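search this site Search for: type and press enter

Steamed Buns and Other Doughs Cooked in Vapour
Handout to go with the third session of the evening course in home doughs, Nestidine Kitchen School

Welcome back, everyone, and thank you for bearing with all that talk of flour last time. I promised we would get on to steaming, and so we shall, though I would like you to read these notes at home first with a cup of something nice, as there is rather more to say than I can fit in while we have our hands in the bowl.

Why steam at all?

An oven is a dry place, and a loaf that goes into it sets a crust before very long. Steam is gentle by comparison. It keeps the outside of the dough moist while the inside cooks, so the surface stays soft and pale and the bun can go on stretching for a good while before it sets. If you have only ever baked, the first batch may look undercooked to you. Please don't put them back on that account! A steamed bun is meant to be pale, and you judge it by touch: press the side lightly with a fingertip and it should come back up at you.

The dough

We use the plain dough from the Alar sheet (the one with the blue heading, if you kept it), made a little softer than for rolls. Knead until it is smooth, let it rest under a cloth, then divide and shape. Pull the skin of each piece down and tuck it underneath, so that the top is tight and the seam is at the bottom. People tend to hurry this part and then wonder about wrinkles, so do take your time over it, and have the radio on if that helps.

The second rise matters more than the first. The shaped buns want to feel light when you lift them, and a bit puffy, but they should still hold themselves up. In September, when we run this course in the warm upstairs room, that comes quite quickly. In winter I put mine in the cold oven with a bowl of hot water on the shelf beneath and go and do something else.

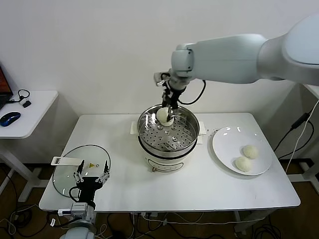
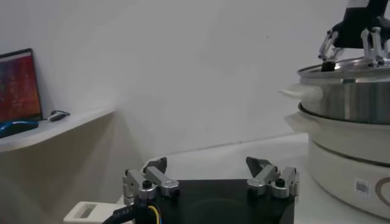

Now, the matter of water, which I would ask you to think about before you so much as switch anything on. You want enough in the bottom to last the whole cooking time without topping up, and yet the level must sit well below the buns, or the boil will splash up and leave you with soggy bottoms. Any steamer works on the same plan, be it bamboo over a wok or an electric pot like the white one with steel on top, where the buns go in a basket with rows of small round holes in its flat base. Those holes are how the vapour gets to the dough, so don't cover all of them. If you line the basket, cut a small square of baking paper for each bun and leave the metal bare in between. One big sheet laid across the lot is the commonest mistake I meet, and it gives you buns that are cooked on top and sticky beneath.

Leave room between them too. They swell sideways as well as upwards, and a bun that has grown into the wall of the basket will tear when you try to lift it. If you have more than will fit, keep the rest under a cloth somewhere cool and steam them in 2 lots, or even 3 if your basket is a little one.

Lids

A lid traps the steam, but it also gathers drops on its underside, and these fall on the buns and leave yellowish, dimpled patches. With a glass or metal lid, tie a clean tea towel round it, knotting the corners up on top, well clear of the heat. Bamboo lids let the damp through and need no towel. Glass does let you see in, I grant you, and I am as nosy as anyone, but do keep it shut until the time is up.

When the time is up, switch off and wait for 3 minutes with the lid on. Then tip it open away from you, so the hot steam goes out at the back and not up your sleeve. A sudden rush of cold air can make a good bun collapse, and I have lost whole batches by being impatient at this stage.

Lifting them out

Use tongs with a light grip, or damp fingers if you are brave, and move the buns straight to a plate. Keep them apart while they are hot, as the skins are tacky and will pull each other off. They are best eaten the same day. Leftovers freeze well, and can be steamed again straight from the freezer for a little over 2 extra minutes on your usual reheating time.

For next time

Please make one batch at home and bring a bun in, whatever it looks like. Cut it in half and have a look at the crumb before you wrap it up. We shall be going on to the Itodau filled dumplings, for which you will need a small rolling pin and an apron. Coffee (Zoëga, as usual) will be on at the back of the room before we begin.

Notes revised 18/02/2024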